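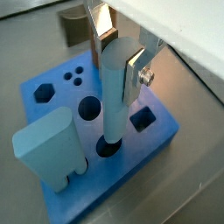

The two leads stopped being funny the moment they were happy, one viewer wrote in the comments box, and the wedding should have been kept for the last episode.

Home Notebooks Screenings Archive Contact

4 June 2021 – Audience Research Group, Dorkville

Second round of the Brerkex study, on how viewers judge couples in long-running television comedies. Invitations sent: 1,000. Completed forms received: 615. Of these, 161 included written comments, which are being read in full before any coding begins. The Gorkik clips were shown in the same order as in December.

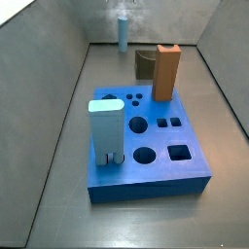
The word "fit" remains a difficulty in the coding scheme. Respondents use it both for a couple who are alike and for a couple who differ in a way that suits the plot. The blue block has large round holes and small ones, as well as square ones, and our present form offers a single box for all such answers. It is proposed that "fit" be divided into temper, timing and background – the last to be dropped if it is seldom used.
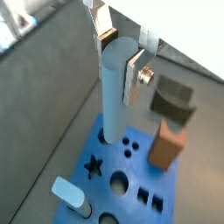 Timing should be coded first. Scores for the same clip differed by up to seven points between the two readers, mostly where a joke was followed by a long silence. The Iwasaki clips show less of this, though their subtitles may hide some pauses.

To do: reprint the form; check the sound on clip four; ask whether the wedding episode may be shown whole.

This site uses cookies. Accept Manage settings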